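2.3 Resting time and the peanut sauce

We come now to the part of the work that we enjoyed most, the question of how long a cooked peanut sauce ought to sit before it meets the noodles. Prasetyo Rahman made every batch in the Drarville kitchen from the same base (peanut butter, lime juice, brown sugar and a little fish sauce), and each bowl held 100 grams of noodles with 2 spoonfuls of sauce stirred through while the pan was still warm.

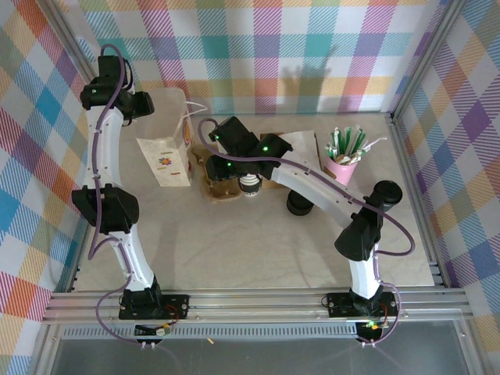
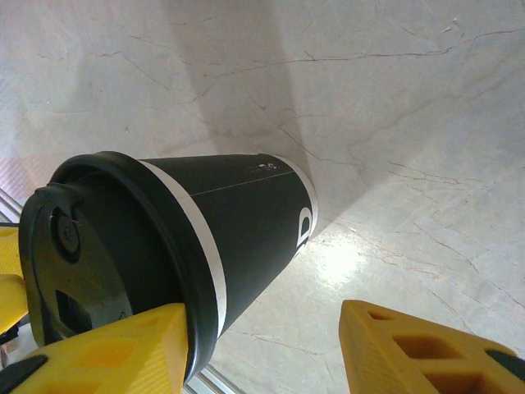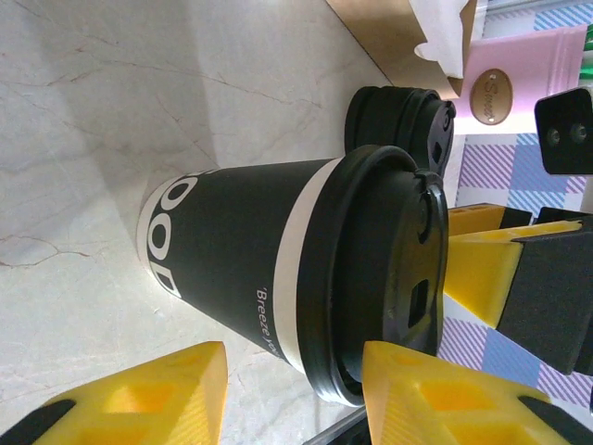
Figure 2. Work surface with two arms (first panel); black lidded cup on its side (second and third panels).

This page was last changed on February 9, 2023.

Tasters at Kastetti were kind enough to come back in July for a second round, and they liked the rested sauce better, calling it rounder and less sharp. We had expected the lime to fade, and it did, a little, though a squeeze at the table brought it back nicely. The sauce also thickened as it sat, so we loosened it with a spoonful of the noodle water and stirred until it ran off the spoon again. Batches made with the Turunen peanut butter needed a bit more.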